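Trenance Neighbourhood Policing Liaison Group
Minutes of the April meeting

Category: Community Safety > Minutes

Present: members for Trenance East and Trenance West, the neighbourhood policing team, the housing office, Bhatia Pharmacy, the Remix youth project.
Apologies: the bus company.

The meeting opened at 6 pm.

1. Minutes of the last meeting
Agreed with one correction. Under item 4, "Letard Road" should read "Letard Close". Letard Road is outside the area.

2. Matters arising
The gate behind the garages now has a new lock. Keys are held by the housing office and the fire station. The request for a second street light on the footpath is still with the county and there is no date for it.

3. Police report
The team reported 59 crimes in the area for the period. Of these, 11 were thefts from sheds and garages, most of them in Letard Close and the lane behind it. Tools and two bicycles were taken. One man has been charged with three of the thefts and is on bail with a condition not to enter the estate. Residents are asked to report thefts even where the value is small, and to give serial numbers where they have them.

There was one warrant at a flat in Trenance West. Cannabis and cash were seized. The team could not say more while the case is open. A member asked whether the flat would be closed. The housing office replied that it would wait for the outcome of the case. 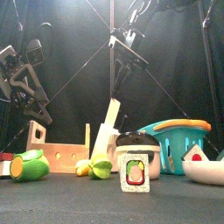 Toy kitchen objects on a table, with two robot arms above

4. Property marking
The group has 100 marking kits left from last year. It was agreed to offer them first to Letard Close and then to anyone on the estate. Kits can be collected from Bhatia Pharmacy during opening hours. The police team will bring an engraving pen to the next drop-in for bicycles.

5. Nuisance motorbikes
Complaints continue about off-road bikes on the playing field between 4 pm and dusk. Two warnings have been given under section 59 and one bike has been seized. The Remix project has spoken to the young people who use its evening sessions and will put up a notice. Members felt that the barrier at the north end was too easy to ride round. The housing office will ask for a price for a second barrier and report back.

6. Doorstep callers
Callers claiming to check roofs have been seen in Trenance East. Nothing has been paid over as far as is known. The pharmacy will display the police leaflet on its counter.

7. Any other business
A member asked for the drop-in to start later so that people at work can attend. The police team will try 6 pm for the next two and see what the attendance is like.

The abandoned van by the shops has been reported again. Reference to be passed to the housing office.

8. Next meeting
June, same room, 6 pm. Items for the agenda to the secretary one week before.

The meeting closed at 7.25 pm.

Get our newsletter: enter your email address to receive minutes and local notices. You can unsubscribe at any time.

© Trenance Neighbourhood Policing Liaison Group | Contact the secretary | Back to top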